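The one-box rule, and why I have doubts

Gilang Santoso sent me a link in March with the subject line "you need this," and I have been suspicious of it ever since. The link went to a course called Sketton, which is a method for keeping small stuff under control. You pick a category, you pick one box, and whatever doesn't fit in the box leaves the house. There is a 205-page workbook. I have read more of it than I'd like to admit, including the chapter on choosing a box, which takes a good long while to say that the box should be big enough for the things but not too big.

My category was snacks, mostly because that was the drawer that wouldn't close. I say snacks, but anyone who has a drawer like that knows what really lives in there. Tissues. A cloth bag folded up inside another cloth bag. Something crumpled that you wiped your hands on once and meant to wash. Sketton says a category must be "pure" before you begin. I'd love to meet the person whose snack drawer is pure.

The workbook also wants you to move everything to a neutral surface in a neutral room. We don't have one of those. What we have is the table in the room with the weights, with the cat tablecloth on it, so that's where it went. Temitope Bako came by to borrow the short barbell and told me I was procrastinating with extra steps. I'm not going to argue with her in public.

As for the box, Sketton sells its own at Villalobos, in three sizes, in a color they call oat. I used one that milk came in. It's cardboard, it was free, and it has a nice landscape on the front. I can't see what oat would have added.
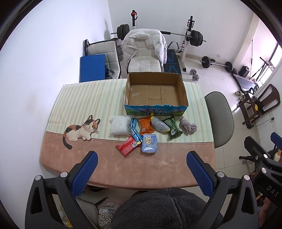
Snacks and strays, with the milk box open at the back. The cat is part of the tablecloth.

I'll start with what I think the method gets right, so that Gilang doesn't call me. Spreading things out on a flat surface does change how you see them. In the drawer I had a vague sense of abundance. On the stripes it looked like what you'd find in the bottom of a backpack after a school trip. I had honestly believed we owned a lot of snacks, and I'd been skipping that aisle at Batis on the strength of it.

Now the part I don't buy. The sorting step has you hold each thing and assign it a number out of 200 for "daily value." Out of 200! I can rank a bag of chips against another bag of chips, fine, but I have no idea what separates a 140 from a 155 and I don't believe the people who wrote the book do either. I gave the tissues a high score because I have allergies. I gave the silver mesh pouch a low one because it's crinkly and it annoys me. The folded white bag I didn't score, because it's a bag, and you don't know what a bag is worth until you're standing in the rain with a loose melon.

Then there's the rule about strays. If a thing isn't in the category, you're supposed to put it in its "home" right away, before you touch anything else. Sounds sensible. In practice I picked up the grayish cloth, walked it toward the laundry, noticed the puffer jacket on the back of the white chair, and started wondering where that should live. Then the shoes by the wall. Then whether an upholstered chair and an office chair and a plastic one and a wooden one was a reasonable number of seats for a room where people mostly lie on a bench. By the time I got back to the table it was 4:30 and the box was still just a box.

That's my main complaint with this whole family of advice – it assumes the drawer is a sealed world. Mine leaks into everything. The jacket is in there because it's cold by the window in the mornings. The folding mat leans on the office chair because that's the only place it will stand up by itself. You could give every one of those things a score and it would still be cold by the window.

So I dropped the scoring and did it the dull way. Packets went in the box standing up, with the labels where I could read them. Tissues at the front. The cloth bag went back on its hook in the kitchen and the other cloth went in the wash, finally. It took less time than reading the page about how to do it.

Does everything fit? Easily, and that bothers me too. If the contents of a drawer fit in one milk box with room to spare, why didn't the drawer close? I went and looked. There was a takeout menu from Drorkport folded into the back runner. I took it out and the drawer now slides like new.

The workbook doesn't mention looking behind the drawer. I checked the index.

Gilang says I've missed the point, that it's about building a habit, and that the forum has 3504 members who swear by it. Maybe so. I looked at the forum, and the longest thread had 1204 replies and was about whether the lid counts as part of the box. I read two pages and closed it.

For now the milk box sits on the shelf next to the kettle, and I'm giving it until the cardboard gets soft. Temitope has already been in it. She took the orange packet and left the flap open, and she still has my barbell.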